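# The Scarf Drawer

I own too many scarves, and I blame my aunt Zuleica. She wore one every day of her working life at the Solham post office, and when she retired in February she mailed me the lot.

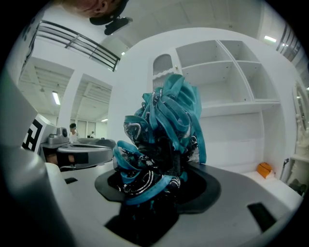
*Teal satin ribbon around a sheer black print.*

So I've been learning to tie them! My teacher is Kiri Whitelaw, who sold accessories in Stikville for years and still can't pass a stranger's badly knotted collar without wincing. She started me on a plain square — fold it corner to corner, roll it toward the long edge, knot it at the side of the neck. I got it wrong 8 times. (Silk slides. Cotton is much kinder to beginners, so start there.)

Kiri says you need two good scarves and the nerve to wear them to the grocery store. I wore a bright orange one to buy onions last week and the cashier asked where I got it, so I'm keeping the drawer. My sister wants the green one with the fringe, and she can ask me again at Christmas.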